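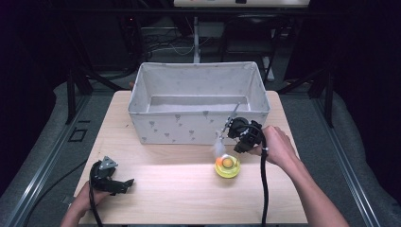

When does the Hindale library start lending out household stuff?

Monday, June 29, at ten in the morning, from the old reading room on the ground floor. You need a regular library card and nothing else.

25 Jun 2026

So it's finally happening! I've been going on about this to anyone who'd listen since April, when the town signed off on it, and yesterday I got to poke around the shelves before the doors open. The short version is that starting next week you can borrow a carpet cleaner from the same desk where you borrow a paperback, and I could not be happier about it.

The new collection opens with 232 items. I have the full list in front of me and it is a very good list. Sewing machines, a pasta roller, two pressure canners, camping stoves, a projector, a label maker, folding tables, fabric storage bins for people who are in the middle of moving, and a cake pan shaped like a sheep (I've already asked about the sheep). There's also a whole section of yard tools, which I expect will be picked clean by lunchtime on the first day.

Loans run for two weeks and you can renew once if there's no waiting list. You can have up to three things out at a time. Late fees are a dollar a day, except for the tents, which are two, and they stop adding up at $30. If you break something through normal use, you tell the desk and that's the end of it. If you lose it, you pay what it cost the library, and that price is printed on the tag so there's no arguing later.

Leonie Quinlan, the branch manager, walked me through it and was very patient with my questions about the sheep pan. She told me most of the collection came from people cleaning out their garages. "We put out a call and I thought we'd get a few waffle irons," she said. "We got a lot of waffle irons. But then a man drove over from Gindow with a loom in the back of his truck." The loom is staying, by the way, but it's for use in the building only, so you'll need to book it. The slots are two hours each and there were already names on the sheet when I looked.

The room itself is worth the trip. It dates from 1920 and it's been shut for as long as I've lived in town, apart from the odd book sale. They've kept the tall windows and the green tile by the door, and the shelving was built by Bakalis, the cabinet shop on Mill Street. Pantelis Zervas runs the shop now and he did the work at cost. He told me the floor slopes so badly toward the river side that every single shelf had to be cut to fit its own spot. "Don't let anybody move them," he said, and I think he meant it.

Now, booking. You can reserve online through the library's Kinon page, same login as your card, and there's a new tab that says Things. I tried it last night and it worked fine on my laptop and badly on my phone, where the calendar kept jumping back to the start of the month. Leonie says they know about that one. You can also just call, or walk in and see what's on the shelf, and a third of the items are being held back from online booking so that people who don't do websites get a fair shot. I really like that.

A few things I'd have wanted to know myself. Anything with a motor has to be picked up by an adult. Canners and sewing machines come with a printed sheet and you have to sign that you've read it. Everything should come back clean, and if it doesn't there's a flat $5 charge. The big folding tables don't fit in a small car, so bring a friend with a wagon. Parking behind the building is free for the first 80 minutes, and the meter people do check.

Donations are paused until the middle of July while they catch up on the pile in the basement. After that they'd love to hear from anyone with a working dehumidifier, a tile cutter or a decent set of luggage. They do not want any more waffle irons.

Hours for the lending desk are Monday through Friday, ten to six, and Saturday ten to two. Returns can go to the desk any time the library is open, but please don't put anything down the book drop. Somebody has already tried it with a hand mixer.

I'm down for the carpet cleaner from the first Saturday in July, so if you want it, you're after me.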